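El nombre que caducó un viernes no, un festivo

Cómo una pequeña empresa de encuadernación perdió su dominio, quién lo tenía cuando quiso recuperarlo y qué pasos siguió hasta volver a ponerlo a su nombre

Mercedes Espinoza llevaba media mañana sin recibir correo y lo achacó al día festivo. A la hora de comer llamó una clienta para preguntarle si había cerrado. Al entrar en la web de Berura, el taller de encuadernación que dirige en Zaragoza, la clienta había encontrado una página de anuncios de viajes.

El dominio había caducado. Los avisos de renovación se enviaron a la dirección de un diseñador que dejó de trabajar para el taller hace años, y la tarjeta asociada a la cuenta ya no existía. Cuando Espinoza localizó el contrato, el plazo de gracia había pasado y el nombre estaba registrado por un tercero que lo ofrecía por 1036 euros.

«Yo pensaba que el dominio era mío porque lo pagaba», dice. «Pagaba una factura que ponía mantenimiento web. Nunca miré a nombre de quién estaba».

Es una confusión frecuente. Un dominio no se compra de forma definitiva: se contrata el derecho a usarlo durante un periodo, y quien figura como titular en el registro es quien puede renovarlo, trasladarlo o dejarlo caer. En el caso de Berura el titular era el diseñador. El taller no aparecía en ningún campo.

Bouchra Fawzy, abogada del despacho Bennani, ve asuntos parecidos todos los meses. Muchos llegan tarde, cuando el cliente ya ha escrito al nuevo titular y le ha contado por correo que sin ese nombre no puede trabajar. «A partir de ahí el precio sube», explica. Recomienda guardar capturas de la página con su fecha, no insultar, no aceptar la primera cifra y comprobar si hay una marca registrada antes de decidir nada.
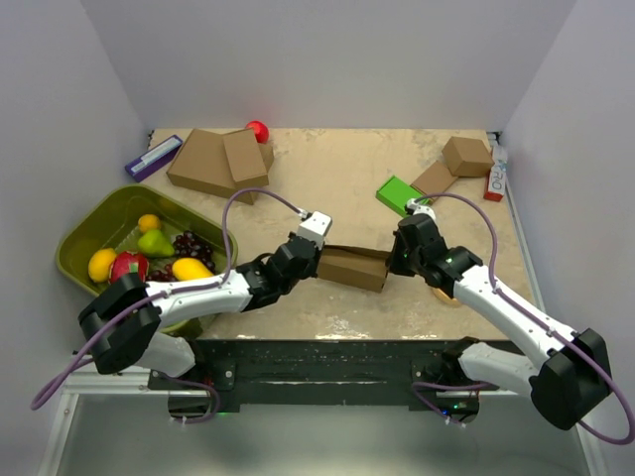 ¿Se puede recuperar un dominio que ya está a nombre de otra persona?
Depende sobre todo de si existe un derecho anterior sobre el nombre, como una marca, y de si el nuevo titular lo registró de mala fe. Con las dos cosas acreditadas cabe acudir a un procedimiento extrajudicial, más rápido que un pleito. Si el nombre es una palabra común y no hay marca, lo normal es negociar o cambiar de dominio.

Espinoza tenía marca. La había registrado al abrir el taller, por consejo de un familiar, y el certificado estaba en una carpeta con las escrituras del local. Fawzy presentó la reclamación con ese documento, varios catálogos antiguos y las capturas de los anuncios. El titular no contestó. La resolución, favorable al taller, lleva fecha de 28 de febrero de 2025.

Entre tanto hubo que seguir vendiendo. Berura trabajó con una dirección provisional y avisó por teléfono a los clientes habituales. Los pedidos de tesis, que entran casi todos por correo, bajaron mucho. Algunos mensajes se enviaron al dominio antiguo y no se han recuperado – tampoco se sabe si alguien los leyó.

Tudur Ellis, técnico de Barkport, la empresa que gestiona ahora los servicios del taller, insiste en ese último punto. Quien controla un dominio puede crear en él las cuentas de correo que quiera y pedir desde ellas contraseñas nuevas de otros servicios. Por eso lo primero que hizo fue cambiar la dirección de contacto en el banco, la gestoría y la tienda en línea. La web quedó para después.

El dominio está hoy a nombre de la sociedad, con renovación automática, bloqueo de transferencia y dos personas autorizadas. Los avisos llegan a un buzón que no depende del propio dominio. Ellis aconseja además revisar los datos del titular una vez al año y contratar por varios años los nombres que se usan para facturar.

El diseñador se disculpó y devolvió la última cuota. Espinoza no le guarda rencor, aunque ha pedido que las facturas nuevas detallen cada servicio por separado: alojamiento, correo, dominio. La de este año la tiene impresa junto al certificado de la marca, en la misma carpeta.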